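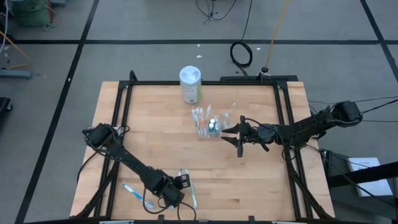

Smits wrote back that the brushes should stand heads up whatever we do with the rest, and that a narrow cup full of handles is a pain to get one out of. Fair. Copying that in before I lose the mail.

November, late afternoon. Entry 101, toothbrush tidy

Still on the wood tabletop. Things in play: toothbrushes, the clear cups, toothpaste, mouthwash, white canister. Two brushes lying loose near the front edge in one layout, a blue and white one and a white one with some green. Don't want loose ones in the final list, everything gets a home.

Notes, no order:
- small cup ok for one thin item, tips if you lean anything heavy on the rim
- inside depth of the Mero holder 82 mm, wrote 28 on the sheet, fixed
- Sastora order is 24 brushes mixed colors, keep the wrappers out of the way this time
- canister goes behind, tall stuff in back
- mouthwash caps ON before anything gets moved. all of them. check twice

The version with the mouthwash in the same holder as the brushes looks fuller but I like it better. Teal bottles side by side in the middle, brushes to either side. Less sprawl on the table and the labels dont fight. Tall white brush still leans out to the right, leaving it.
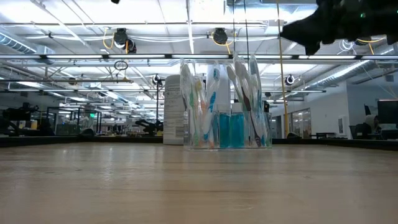
Do the bottles go in before the brushes? Bottles first, then fill the sides with handles, short ones to the front.

To do
Wipe down tabletop
Ask Tresar for 3 more clear holders, same size as the last
Relabel the toothpaste bin, tape is peeling agian
Rinse small cup

Stopped at 5:40, pick up at the relabeling.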